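Rullus Community Radio and News Desk
Progress report to the Zanda Fund, second half of grant period
Posted in: Reports to funders

Sending this a bit late, sorry. We were on air until midnight most of May and the report slid. Numbers first, then the rest.

What the money was for: training people in the Pluvanden valley to report their own news by phone, and getting that reporting onto the radio and out by text message. The valley has no newspaper now. The last one closed before we started and the regional station sends a crew when there's a flood, otherwise not.

Where we are

- Text bulletin: 2000 subscribers. That was the target for the end of the grant so we're there early. Growth came nearly all from the market days, hardly any from the posters. Won't print more posters.
- Reports filed by trained contributors: 355 received and logged. Not all aired. Some were duplicates, some we couldn't stand up, a few were really adverts for somebody's cousin's shop.
- Languages: 2 on air, same 2 by text. A third was in the original plan, see below under problems.

Training

All the village sessions done except the upper valley, where the road was out. We changed the course halfway through. The first version spent a whole morning on media law and people's eyes went. Now law comes in small pieces, tied to a story they've brought themselves. Much better questions. The part on getting consent before recording needs longer than we gave it, and the handout is still too wordy. New handout is drafted, needs translating.

Phones: the loan scheme works. Returned phones mostly fine, cracked screens the main cost. Chargers vanish. We've budgeted for more chargers.
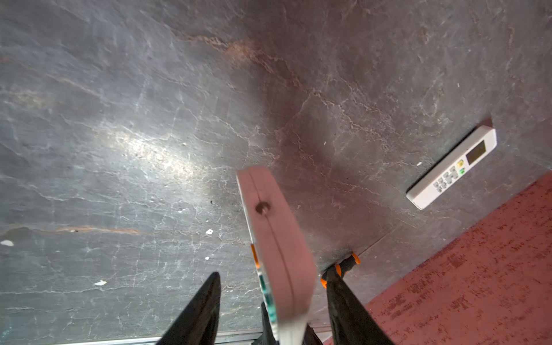 Editing and checking

Slowest part of the whole operation. Every report gets a call back before it goes out, plus one other source if it accuses anyone of anything. We had the bulletin going out at 6 p.m. and kept missing it, so it's now 7:30 p.m. and we hit it nearly every night. Listeners grumbled for a week then stopped.

Corrections are read out at the top of the next bulletin. There was a bad one on the water board story, we had the wrong village. Read the correction twice, in both languages, and rang the people affected. The log is attached to the finance file if you want to see how these are handled.

Safety

Two contributors were told by local officials to stop filming at the land hearing. Both stopped, both are fine, both still filing. We wrote to the district office and got a civil answer back saying hearings are open to the public. We now give that letter to anyone covering one. Names of contributors are kept off the shared drive. You asked about this at the last call and it's done. 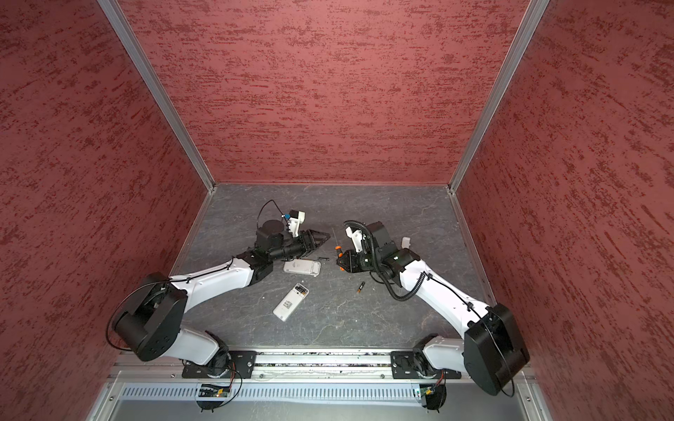 Do contributors get paid?
They get a flat fee for each report that airs, plus airtime credit for anything they send in, used or not. The credit is paid out at the end of the month. We'd like the fee to be higher and have put this in the next budget.

Problems

Third language didn't happen. We trained people who speak it but couldn't find an editor who could check copy in it, and we won't put out something no one in the office can read. Money for that line is unspent and we'd like to move it to the checking desk, pls confirm in writing if ok.

Transmitter was down twice. First time lightning, second time a fuse we should of had a spare for. We have spares now.

The partnership with Pavliuk Press on a monthly print sheet is slow. They want to edit everything again at their end, we want to keep the contributors' wording. Talks are friendly. Draft agreement has been back and forth and is now with them.

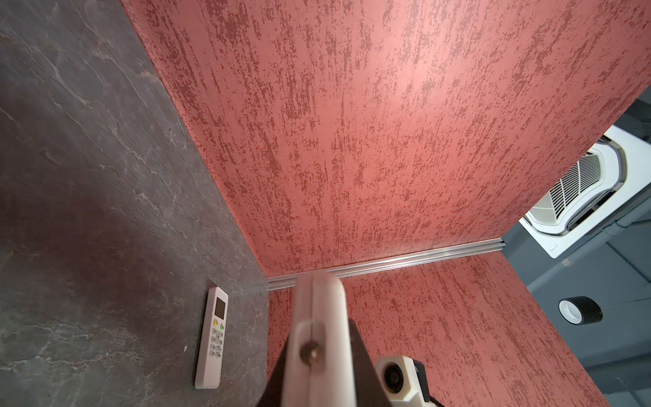 Spending

On budget overall. Over on transport (fuel, plus the long way round while the road was out). Under on printing and on the third language. Staff costs as planned. Full sheet went in separately, the tab called "revised" is the right one, ignore the other.

One item moved without asking first: the backup recorder was bought out of the equipment line instead of contingency. Small amount. Flagging it so it doesn't suprise your auditor.

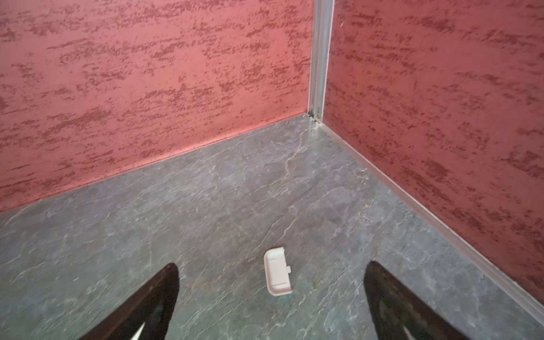
Report by: Coordinator, Rullus news desk

Next steps

Upper valley training as soon as trucks can get through. Refresher day for the first group, who've asked for more on audio, wind noise mainly. Translate the consent handout. Finish the Pavliuk agreement or drop it by the end of the rainy season.

We also want to try a call-in hour where contributors explain how they got a story. Listeners keep asking who these people are and whether they're from the government. Contributors would choose whether to use their own names. No extra cost, we have the slot.

Need from you: the written ok on moving the language money, and a date for the next call. Mornings are best, before 10.

Comments (3)

valleylistener: Good to see the water board correction mentioned. I heard it go out. Still waiting for you to cover the school roof.

hilltop_fm: We had the same trouble with chargers. Tie a big wooden tag on each one. Would you share the consent handout when it's ready?

M.: 7.30 is too late for those of us who get up for milking. Please bring back the early one.

Recent items

Land hearing: what was said on the first day
How to sign up for the text bulletin
Progress report to the Zanda Fund, first half
Loan phones: rules and return dates
Pluvanden road closure, latest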